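Urkosstead Racing Syndicate: Minutes of the January Owners' Meeting
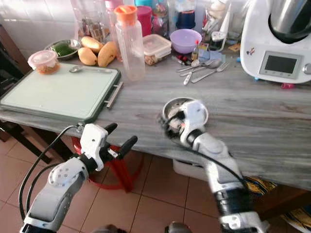 Zahira Sembiring
Syndicate Secretary

I got us going at 7 p.m., give or take the usual chatter, and I'm writing these up while I can still read my own handwriting. Ridwan Lumenta was in the chair. Apologies came in from the Malik family, who were driving back from the coast.

Last meeting's minutes
Passed as read, except that I had spelled "Mandagi" two different ways on the same page. Fixed now, sorry!

Omis
Most of the night went on Omis, which I don't think surprised a soul in the room. The stable is very happy with her after the mile race. She got caught wide without cover, still found something in the straight and was beaten a neck, and the jockey came back saying she wants further. Ridwan read out the trainer's note, and the plan is to give her two easy weeks in the paddock and then start building toward a longer race. There was a good long argument about blinkers (I was for them, and I'll say so in my own minutes). In the end we agreed to leave the gear alone for one more start and let the trainer decide after that.

Somebody asked if we'd turn down an offer for her. We haven't had one, so we moved on.

Mandagi
Not such happy news here. He pulled up a little sore in the near fore after trackwork and the vet wants him walking only until the next check. No break showed on the X-rays, thank goodness. I'll send everyone the vet's report as soon as it lands in my inbox — please don't call the stable, they have horses to feed.

Money
The January statement shows $1,495 owing to the vet and the farrier together, which we voted to pay right away. Ridwan wants us to keep $2,000 in the account at all times so we aren't passing the hat every time a horse sneezes. Moved by him, seconded by me, carried with one person grumbling. After the vet bill goes out we'll be short of that, so expect a top-up call of $30 a share. I know, I know. It's less than a bad afternoon at the windows.

Race day passes
We get a small number of owner passes each time one of ours runs, and last time there was a mix-up at the gate that left two of our members standing outside through the first race. From now on, email me by noon the day before. If more people want in than we have passes for, I'll draw names, and anyone who missed out goes to the top of the list next time.

Silks
The old set has a tear under the arm and the green has faded badly. Ridwan is getting a price on new ones, same colors. My suggestion of a star on the cap was voted down again.

Other business
Stable visit: morning only, closed shoes, no dogs. I'll send the time once the trainer picks one.

We wrapped up at 8:40 p.m. Next meeting same place, and I'll email the agenda the week before.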